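Virari Evening Program
Paper and Book Basics, Unit 3: The Turned Edge
Handout to keep. Please stop leaving it in the guillotine room.

Where we are

Last unit you cut sheets square, or square enough. This unit you fold them, and you discover how square they were. Bring back your offcuts from Unit 2, including the embarrassing ones. They make better test pieces than anything you would be sorry to lose.

The subject tonight is duplex sheet: one color on the face, something else on the back. Wrapping paper, wallpaper, fancy card and half the stock in the Pliltodby catalog all count. Duplex sheet is cheerful stuff and it keeps a record of everything you do to it. A plain white sheet will forgive a fold that wanders. A sheet with a loud pattern on the reverse puts the wandering on display, in contrasting colors, down the whole length of the edge.

Terms

Face: the side you want people to look at. Decide which it is before you start and write it on a scrap of tape. Plenty of good work has been ruined by a change of heart at the folding stage.

Reverse: the other one.

Return: the strip of reverse that comes around to the front when you turn an edge over. Also called a reveal by people who charge more.

Crease: the line where the sheet changes direction. A crease made in one pass is a crease. A crease made in several passes is a family of creases, and they don't get along.

Mouth: a gap between the layers at a fold. It lets light through, and later it lets in dust, thumbs and glue.

Choosing a return

Wide returns look deliberate. Narrow ones look elegant if they are even and like a mistake if they are not. For the first piece use a narrow return anyway, as a wide one hides too much and you will learn nothing from it.

Think about contrast too. A pale pattern on a dark ground beside a flat strong color gives you a hard line to judge by eye. Soft florals on cream will tell you that you are doing wonderfully. Don't believe them.

Pattern direction matters less than the Indine leaflet says it does. On a strip this thin you will only see a slice of any repeat, and the slice changes character with the angle you hold it at. What reads as curves on the full sheet may read as zigzags on the return. If you have spent an evening lining up a motif for a narrow edge, I'm sorry, and your neighbors won't notice.

Reading an edge

Hold the piece up against a plain pale wall in even light and look at the left side first, then turn it. Look at where the return starts, whether it keeps its width, and whether the layers sit together the whole way. Then tilt it and look again. Flat on the bench, nearly everything passes.
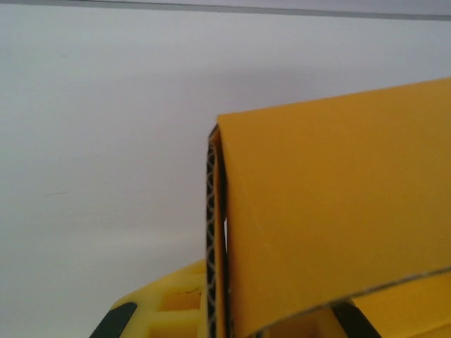
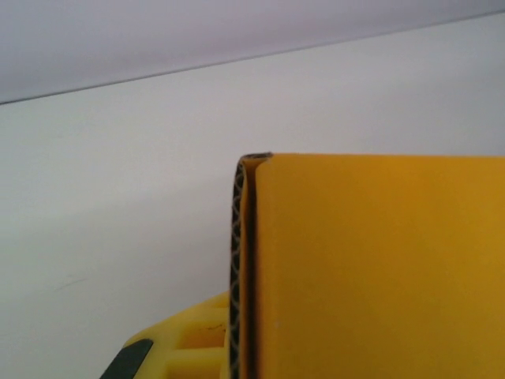

Yellow face with a narrow black-and-white return at left. Look for the sliver of light at the fold in the first view, and the small hooked tip and outward bow in the second.

Three faults you will meet tonight

The mouth. Usually the crease was never pressed home. Put the piece back on the bench, cover it with scrap and run the bone folder along once, firmly, from the middle out to each end. If the layers still part, the card is thicker than you thought and wants scoring first.

The hook. Corners curl when they are handled, and we all handle them. Pick the piece up by its broad side. A curled tip can be coaxed flat under weight overnight, though it will remember.

The bow. A long return that bellies outward was often turned a little at a time. Turn the full length together against a steel rule, even if it feels reckless. Grain running across the fold will do the same thing, and the test for grain is on the Unit 2 handout, which some of you still have.

Exercise

1. Cut 2 pieces of duplex sheet to the same size, grain running with the long side.
2. Score one. Leave the other unscored.
3. Turn a narrow return on the long left edge of each.
4. Stand both up against the wall and read them before you fix anything.
5. Write down what you see in pencil on the back. "Fine" is not an observation.
6. Press both under boards for 10 minutes and read them again.

Keep the unscored one. It will be wanted in Unit 4, when we cover boards and you will be glad of a piece you have no feelings about.

Materials

Duplex card is on the Polák shelf, item 391 in the stock book. Sign for what you take. Bone folders go back in the jar, and the jar goes back on the shelf.

Reading for Friday: the chapter on scoring, as far as the diagrams. The diagrams themselves are wrong, and we will go over them in class.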